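Bustunley releases updated planning software for two-armed robots

Bustunley has released a new version of Zinavero, its motion planning software for robots with two arms. The update became available to partner laboratories in October.

Earlier versions planned each arm separately and checked for collisions afterward. The new planner treats both arms as a single system and recalculates their paths while the robot is moving. It can also combine views from cameras at the head and wrist when a held object blocks part of the workspace.

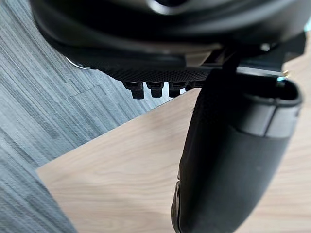
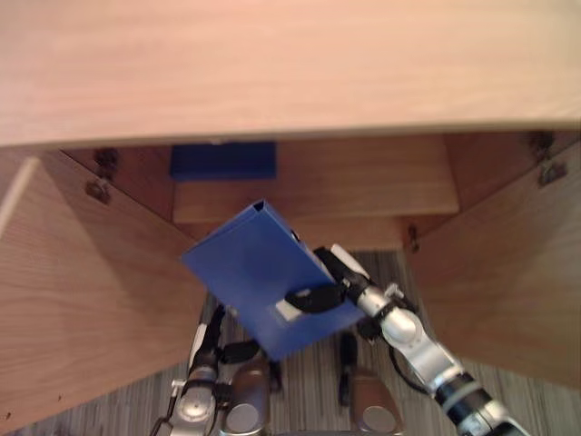 Wrist camera view over a tabletop (first) and a blue folder held in the gripper at an open cabinet (second). Photos: Bustunley

The company tested the release on 4 household and office tasks, with 396 trials in total. Planning updates were completed within 200 milliseconds in all trials, according to Bustunley. Cabinets remain a demanding case for the software – open doors limit the space in which the arms can turn.

The work was carried out with Flellance, which supplied the simulation tools, and the engineering firm Hafþórsson, which reviewed the control code. A set of 3000 recorded arm paths will be provided to licensed users, along with a viewer for comparing planned and completed motions.

Existing Zinavero licenses include the update at no added cost.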